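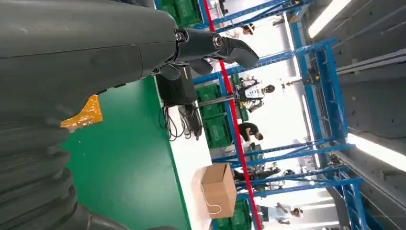
*Forearm and hand at the green bench, blue racks behind.*

# Plirkgate bottle handling set

Recordings and notes from the two-arm build at the Plirkgate shared workshop. The arms pick up plastic bottles from a floor mat and a table. This repository holds the recordings, the calibration files and the scripts we use to play an episode back. Control code for the arms is kept separately in `magbanua`.

Maintained by Mafalda Carrilho (arms, wiring) and Themba Mabuza (recording, scripts). Last full revision: March 10, 2019.

## Contents

- `episodes/` - 338 episodes, one folder each
- `calib/` - camera and joint offsets, one file per session
- `scripts/` - playback, trimming, export
- `notes/` - session logs in plain text, typed up by whoever was running the arms

Each episode folder has a video per camera, a joint log in CSV and a `meta.json` with the task name, operator initials and result. The result field is `ok`, `drop` or `abort`. We set it by hand after the run, so a few early ones are blank. Leave them blank if you are merging.

Episodes are cut at 600 frames. If a run goes longer, the extra part is in the same folder as `part2`, with its own joint log. The playback script joins the two parts if both are there.
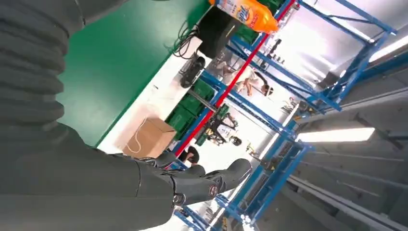

## Cameras

There is a small camera at each wrist and one at the head. The wrist cameras are mounted sideways and the video is saved exactly as it comes off the sensor. We tried rotating it at capture time in February and the recorder fell behind, so rotation is now left to the reader. `scripts/rotate.py` does it if you need upright frames.

Time stamps come from the recording computer. The wrist streams can lag the joint log by up to 200 ms. If the lag matters for what you are doing, run `align.py` first. It shifts the video against the first clear movement of the wrist joint. It gets confused when the arm starts from rest very slowly - in that case set the offset yourself with `--shift`.

Exposure is automatic on every camera. The ceiling lights push the background to white when a wrist camera points down the aisle. We have not corrected for it.

## Arms

The joint drivers are Wellex boards, bought used and reflashed. The cable harness was made up by Trusport and then shortened by Mafalda, so the wire colors in their drawing are no longer right past the elbow. Use `notes/wiring.txt`.

Reach is limited in software to 700 mm from the shoulder. The limit was added after the first session. Episodes from that session have `limit: none` in the metadata and should not be replayed on the hardware. 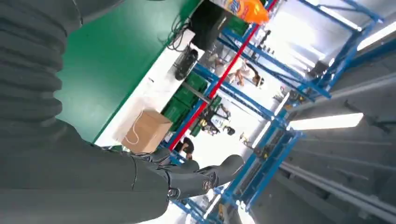
Homing is done by hand. Bring each arm to its marks, start the driver, and check that all joints read zero before enabling power. If one joint reads a full turn off, cycle that board only. Restarting everything loses the offsets for the other arm and you will have to load them again from `calib/`.

The ribbed sleeves need to sit flat before homing. A fold caught at the elbow adds enough drag to trip the current limit. Check for this first if an arm stops partway for no clear reason.

## Tasks

| Name | Start | Goal |
|---|---|---|
| `mat_pick` | bottle on floor mat | lift clear of mat |
| `mat_to_table` | bottle on floor mat | stand on table |
| `table_pick` | bottle on table | lift clear of table |

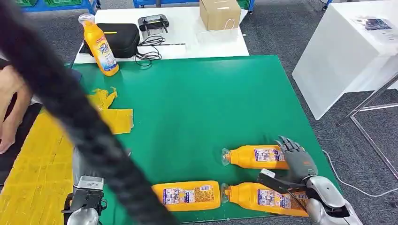 `mat_pick` is the hardest of the three and has the most drops. The hand has to come down over the body of the bottle with the fingers curled, and it tends to push the bottle away when the approach is too flat. With three orange bottles lying on their sides on the green mat, we also get cases where the arm hardware hides part of one bottle from the head camera. Those episodes are tagged `occluded`. Use the wrist view for them where you can.

## Known problems

- Task names in the oldest logs use spaces instead of underscores.
- `export.py` skips `part2` files without a warning.
- People walk through the background in many episodes. Ask Themba before passing video outside the workshop.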